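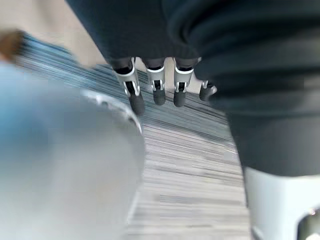 Home Forums Hands & Grippers Maintenance Search Log in

Fabric cover creeping down over the fingers on a Proten hand

Last updated 2025-10-07

I look after one arm with a Proten four-finger hand on it, in the training room at Skelley. The arm wears a black fabric cover from Tendton, which came with the package, and which I was told would "settle in." It has settled. It settles a bit further every shift, until the cuff is down past the base of the fingers and the hand is trying to work from inside a sleeping bag.

The trouble starts when the wrist is pointing straight down. I pull the cuff back up, do up the strap, run the pick-up routine off the carpet, and after 2 hours or so of that the cloth has bunched round the hand again. The outside finger gets it worst. Yesterday it stopped short of full open and threw an overcurrent warning, and when I peeled the cuff back there was a fold of cloth sitting in the joint. No tear in the cloth, no mark on the white housing that I could find.

Things I have tried: doing the strap up tighter (the cuff moves anyway, now with a crease in it), a big rubber band (perished, colourfully), and gaffer tape, which held beautifully and then took an evening to get off. Vasylenko sold us the lot and their advice was to "ensure the cover is fitted correctly," so that's cleared that up.

Is there a proper way to anchor these? And should I worry about the finger?

Posted by carpetbagger_qld

Worry about the finger first, the cover is only laundry.

Power off at the controller, lock it out, and wait for the hand to go slack. Roll the cuff right back to the forearm. Work each finger through its travel by hand, slowly, and compare the one that complained with its neighbours. If it feels gritty or springs back, you've got lint in the hinge slot. Black cover cloth sheds, and the joint is where it goes to retire. Tweezers and a soft dry brush. No compressed air, which drives the fluff further in, and no oil, which turns the fluff into felt.

While you're in there, have a look at the rubber on the tips. If one has gone shiny or started to lift, swap it. Then power up, run the open/close test with the cover still rolled back, and write down the current for each finger. Do the same with the cover on. If the numbers match bare and don't match dressed, the hand is fine and your problem is haberdashery.

As for the anchor, a strap round the cuff can't hold that cover. The weight of all that slack is higher up, and it arrives at the cuff every time the wrist points down. Fix it at the top:

Undo the cuff and let it hang loose.
Put the arm in its straight-out pose, then jog the elbow to full bend and back.
Pull the cloth up past the elbow until there's just enough slack to let the elbow bend without going tight.
Strap above the elbow first. Then below it. The cuff goes last, and only snug.
Leave 2 fingers' width between the cuff and the first moving part of the hand. Your fingers, not its.
Jog the wrist to both ends of its rotation at slow speed and watch for the cloth winding up.

Ours sat still for 800 cycles after that, and the only reason I can't quote a bigger number is that someone reset the counter. We check it every Monday-equivalent, meaning when somebody remembers.

Posted by slackinthesleeve

just take the cover off?? ours has been in a drawer since December and the arm goes fine. bit ugly

Posted by dazza_cells

Seconding the long one, with a small addition. Check whether your cover has loops sewn inside the forearm section. Mine did, 2 of them, folded flat against the seam and not mentioned in any paperwork. They take a narrow hook-and-loop tie round the cable bundle. Don't cinch it hard or the cables will cop the load when the wrist turns.

I wouldn't leave it off without asking whoever did your risk assessment. Ours is there to keep dust and stray fingers out of the elbow, and the person who signed the form has a long memory.

Also, wash it inside out.

Posted by third_knuckle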